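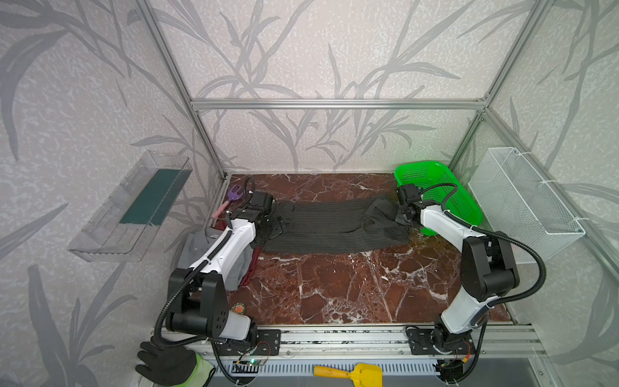
How much does a wool suit shrink if it goes through a normal wash at 40 degrees? Less than most people fear in the cloth itself, and far more than they expect in the parts that hold the cloth together.

I have been putting off writing this up since January, when I bought a second-hand two-piece from a shop in Clinden with a care label that had faded to nothing. The seller thought it was pure wool. A few threads pulled from the inside hem and held in a flame suggested a blend: most of it smelled of burnt hair and crumbled, but there was a hard bead left at the end. I guessed at polyester and decided to treat the trousers as a test piece.

Wool shrinks in two ways, and they are often mixed up. The first is relaxation. Cloth is stretched a little when it is woven and finished, and the first proper soak lets it go back. This happens once or twice and then stops. The second is felting, where the scales on the fibres lock together under movement. Felting does not stop. It depends on agitation more than on heat, so a warm still soak does less harm than a cold wash with a fast drum.

For the trousers I tacked white cotton thread at two points on each leg, one below the pocket and one above the hem, and measured between them before and after. The wash was the wool programme on my machine, a Juvdale, with the spin turned down as far as it goes. Drying was flat on a towel, out of the sun. After the first wash the distance had dropped by 9 mm. After the second it had not moved by any amount I could read on a tape. I take that as relaxation and no felting, but it is one pair of trousers.

The jacket is another matter – I have not washed it and do not intend to.
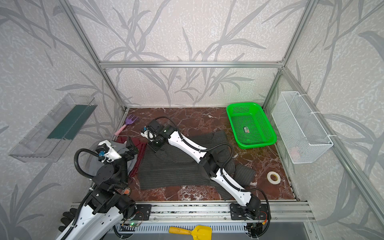

A jacket front is built in layers, and each layer has its own rate of shrinkage. In cheaper jackets the interlining is glued to the wool with a fusible resin. When the two move by different amounts the bond gives way in patches and the front bubbles. Pressing will sometimes flatten the bubbles for a day. I have never seen it fix them. In a canvassed jacket there is no glue across the front, but the canvas can still shrink and pull the chest out of shape.

The pinch test is the usual way to tell which you have. Take hold of the front below the bottom buttonhole, pull the outer and inner cloth apart, and feel for a third layer floating between them. Mine has none that I can find, so I am treating it as fused.

What the jacket gets instead is a soft brush after wearing, a night on a wide hanger and steam held well off the surface. Marks are dabbed with a damp cloth and a drop of wool detergent. I use the Sundska one, which has no enzymes listed on the bottle. Protease enzymes break down protein, and wool is protein, so ordinary biological powder should be kept away from it.

One correction to my earlier post on trouser creases: I said to press on the right side with a dry cloth. It should be damp.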